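Montrer à un robot comment ranger le salon : la téléopération pas à pas

Avant de lancer une vraie série de démonstrations, je conseille toujours de passer un bon moment dans la maison simulée, à ramasser de petits objets orange sans se presser (oui, on y prend goût !).

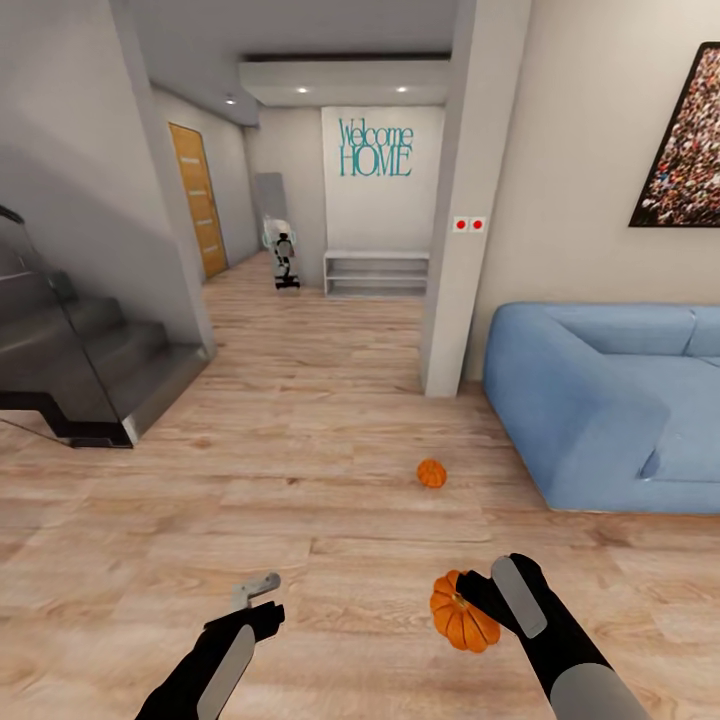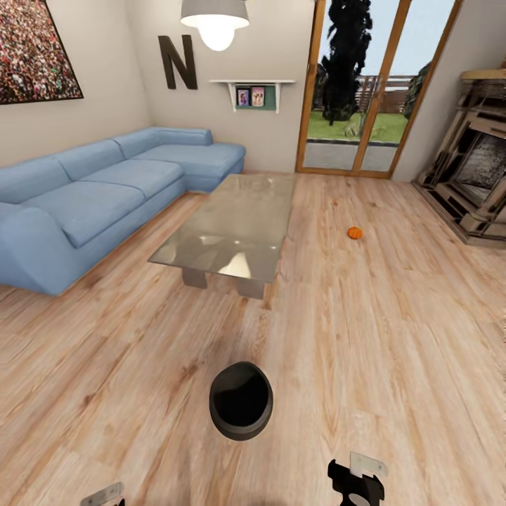 Joelle Smadi
Formatrice en téléopération, Skelell

Commencez par régler vos manettes, bras détendus, coudes près du corps. Avancez doucement vers l'objet en ouvrant la pince bien avant d'arriver. Pour la petite citrouille, approchez les doigts par les côtés, puis refermez sans à-coup. Dans la première vue, le bras droit en tient une pendant que la pince gauche reste ouverte : prenez cette habitude de ne bouger qu'un bras à la fois, au moins pendant vos 20 premiers essais.

Vient ensuite le dépôt. Avec un récipient au sol, comme le cylindre noir de la seconde vue, placez-vous juste devant et regardez dedans avant de descendre la main. Ouvrez la pince, attendez 2 secondes, reculez, et seulement alors arrêtez l'enregistrement.

Si vous ratez une prise, reprenez tranquillement : une hésitation se coupe au montage dans Fernov, un geste brusque beaucoup moins bien. Ma collègue Sarla Dubey garde même ses reprises dans un dossier à part, et elle en a déjà 186.

Pensez enfin à varier votre point de départ, tantôt côté canapé, tantôt côté couloir, et à noter le numéro de chaque essai avant de passer au suivant.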